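# The Door Problem

At Sollwood, the software group keeps a list of the things its controller gets wrong. Doors have been at the top of it since September. Leif Ravn, who writes most of the planning code, doesn't think they will come off the list soon.

"People think the hard part is the hand," he says. "The hand is fine. The hard part is that the door is attached to something."

A cup can be picked up and moved along any path that doesn't hit anything. A door can only travel along one arc, and the robot holding it has to travel along that arc too. If the planner has the hinge a little too far left, the arm pulls against the hinge, the force climbs, and either the fingers slip or the motors shut down to protect themselves. A person corrects for this without thinking. The software has to be told that a correction is possible, and then how big a correction it may make.

Ravn's team does nearly all of this work in simulation. Their simulator, Ternden, loads a building, puts a two-armed robot in it, and lets the controller try to get from one room to another. The rooms are not meant to look like anyone's house. Wall, floor and ceiling surfaces are shuffled by a script, and so are the colors of the doors, their frames and their handles. A controller that has learned to look for a brown door with a silver handle is no use in a building where someone has painted everything green.

Mogens Hafþórsson wrote the shuffling script. His first version changed colors only, and the perception network got good at ignoring color within a few days of training. Then he gave it surface patterns, and its scores fell apart. Tile lines were read as door edges. Wavy patterns on a wall were taken for depth. He has kept both in the set.

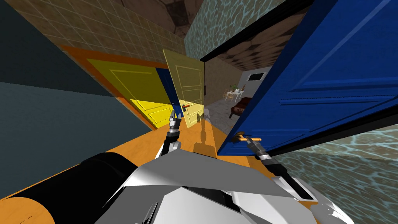
The second problem is what to do with two arms. Most published door controllers use one. The other arm is folded away and treated as luggage. That works in a wide hallway, but it fails when doors stand close together, or when a half-open one has to be kept from swinging back while the robot goes through.

Sollwood's planner treats each arm as a separate worker with its own short list of jobs: approach, grasp, turn, pull, hold, release. A third piece of software, which the team calls the referee, decides who goes first. It also watches the base, because every step the base takes moves both shoulders. Bjarke Ásgeirsdóttir wrote the referee and has rewritten it twice. In the first version the arms waited for each other so politely that the robot could stand in front of a door until the run timed out. In the second they didn't wait enough, and the elbows met.

The current version looks 20 steps ahead, checks both arms against the predicted swing of every door in reach, and throws out any plan that closes the space the robot needs to stand in. It is slow. Ásgeirsdóttir says she would take slow over clever for now -- a slow plan can be read afterward, line by line, and a bad one can be traced to the number that caused it.

Reading plans afterward takes up much of the group's day. Troels Nørgaard built the viewer they use, a plain window with a timeline at the bottom. Drag the marker and the robot moves back and forth through the run, with contact forces drawn as bars beside each hand. Before the viewer there was only a log file. Nørgaard still opens the log when the bars look odd, and he has found two bugs in his own viewer that way.

The test set now holds 200 layouts. On the last full pass the controller failed in 23 of them. Nine of those failures had the same cause: the planner had guessed the wrong side for the hinge and did not change its mind quickly enough when the door refused to move. Fidel Ocampo is working on that part. His fix is a small test pull before the real one, with the force reading fed back into the hinge estimate. It adds a pause at every door.

Whether any of it carries over to a real building is a separate matter. Friction in Ternden is a single number per hinge, and real hinges stick in one place and run free in another. Ravn wants to measure some before the next release. Until then, Ocampo's test pull goes into the main branch switched off, with a note in the settings file explaining how to turn it on.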